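Talk to new shop owners, Sat 8 October
Speaker: Urmila Awasthi

Thank the hosts. Say how Coelho started: one rented unit in Bresesura, two of us, no sign for the first month.

First-year figures: 431 customers by January, 767 by the end. Slow spell after the holidays, say so plainly.

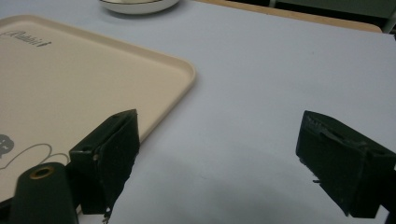
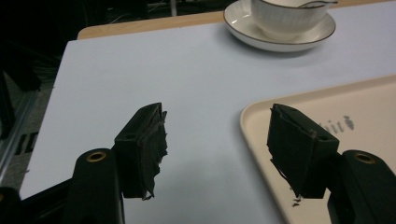
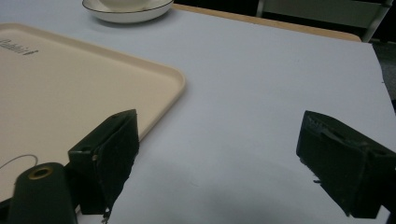
Did you borrow to open the shop?
We used savings for the stock and took a small loan for the fittings. It was paid off in 7 months.

Moving on to premises. Lurdes Paiva offered us the corner unit next to Drernico. Rent was higher but people walk past it on the way to the bus. Read the lease twice, ask who pays for the roof.

Chamber membership: mention the Thursday breakfasts. Hand round the sign-up sheet before the break.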